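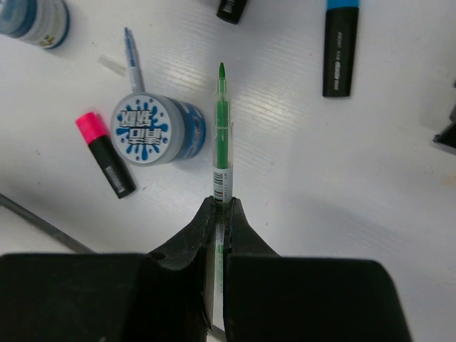 Figure 7. Green pen held upright between the fingertips, wrist camera view.

Support > Manuals > Zaritz Gripper > Faults during gripping

Search this manual

Overview Setup Gripping Faults Spare parts Contact

7.4 Fault 213: object slips or turns in the grip

Fault 213 is reported when the fingers move closer together after the grip was already confirmed. The controller understands this as a slip. The arm stops, the fingers keep their last force, and the message "GRIP CHANGED" stays on the pendant until an operator confirms it.

The fault is most common with slim round objects, such as pens and markers. A pen touches each fingertip only on a narrow line, so a small loss of friction is enough to let it turn. Worn patches on the fingertips make the problem worse. Check the fingertips also when the pen still stands straight, as in Figure 7.

CAUTION: Do not put your hand under or between the fingers while the fault is active. The grip force is still on. When you confirm the fault, the fingers can open without delay.

Clearing the fault

1. Press Hold on the pendant. Wait until the status line shows HOLD.

2. Look at the object from the side, or in the wrist camera view. Decide if it is still safe in the grip. If it is sharp or can break, put a soft tray under it before you continue.

3. Set the speed to the lowest step.

4. Lower the arm with the jog keys until the object is just above the table. An object which stands upright must not be pressed down against the table, because this pushes the fingertips apart and can bend the finger joint.

5. Confirm the fault with the Reset key. Then press Open.

6. Remove the object by hand. Remove also any other object that the fingers can hit when the arm goes back to the start position.

NOTE: If the fingers do not open after Reset, do not pull on the object. Switch off the drive power and use the manual release, see section 7.6.

Checking the fingertips

7. Switch off the drive power and hang the lock tag on the switch.

8. Clean both fingertips with a dry cloth. Do not use alcohol or oil. Ink from markers must be removed completely.

9. Examine the surface of both fingertips. Light scuffing is normal. Change the fingertips if a worn patch feels smooth under the finger, or if the edge is broken. Always change both fingertips together. The part number for the pair is 547.

10. Switch on the drive power and run the grip test from the Service menu. Use the test rod which was delivered with the gripper. The force value on the pendant must be 429 or higher. A lower value means that the fingertips are not mounted correctly or the finger joint is loose.

11. Run one pick at the lowest speed with the real object. Stay outside the marked area during this.

If the fault comes back

Check that the object profile is correct. The profile "Pen, slim" has a lower closing speed than "Marker". With the wrong profile the fingers close too fast, and the pen can turn before the force is reached. On tables with a ridged surface, a lying pen can also roll into a groove and be gripped away from its middle. In this case teach the pick position again.

Do not raise the slip limit in order to make the message disappear. At our test site in Embridge this was done on a Saturday shift, and the next dropped object was not detected. The arm continued its path with closed, empty fingers and hit the side wall of the cell. The finger joint had to be changed.

Write every fault 213 in the machine log, with the object, the profile and the force value. If it appears again after new fingertips are mounted, stop using the gripper and send the log to Torquil Crichton, Zaritz service, Embridge.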